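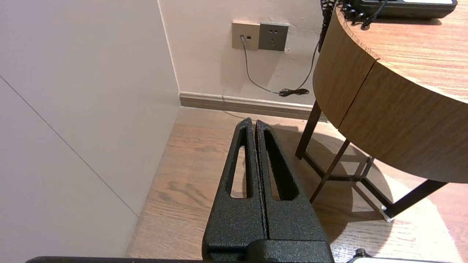

The Polteck cable tray is a powder-finished steel channel that screws to the underside of a tabletop and takes a power strip plus whatever hangs off it. I have had two of them in use for 11 weeks. The test position is a table in a corner, with a data socket and a power outlet side by side on the back wall. A gray cable runs from the left port of the data plate down to the baseboard, where it meets a black tangle of cord, and a dark cable comes down behind the table to the same spot. A tray does nothing for that part. It manages what is under the top, and the drop to the wall remains your own problem.

Mounting took four screws per tray. The supplied ones are 16 mm, which suits a top of 20 mm or more – measure first. The pilot template is printed on the carton and was accurate on both units. 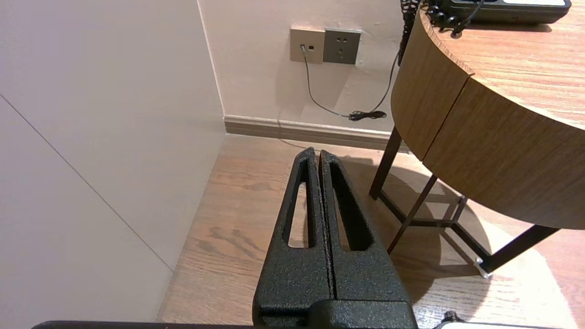 Capacity is stated as 340 mm of usable length. I measured the same. A six-way strip fits with its plug end turned inward, but two bulky adapters side by side will not clear the front lip. The Haltivik tray I used before is deeper and takes them easily, although it sags in the middle under load. The Polteck does not.

The end slots have rolled edges and have not marked any cable jacket so far. The hook-and-loop straps are poor. One lost its grip in the second week, and I replaced the set with Lightfoot ties.

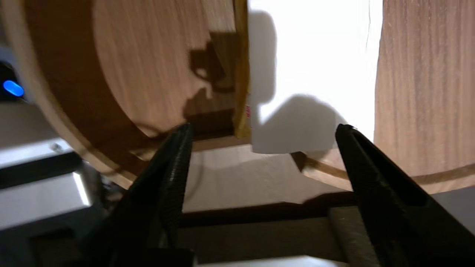 Access is the main weakness. The tray does not hinge, so changing one plug means reaching over the lip from below. Seo-ah Wang, who has the same model at her desk, mounted hers 2 cm further back and reports less knee contact but worse access. I would keep it forward.

Recommended for fixed setups with slim plugs. For anything rewired monthly, get a hinged one.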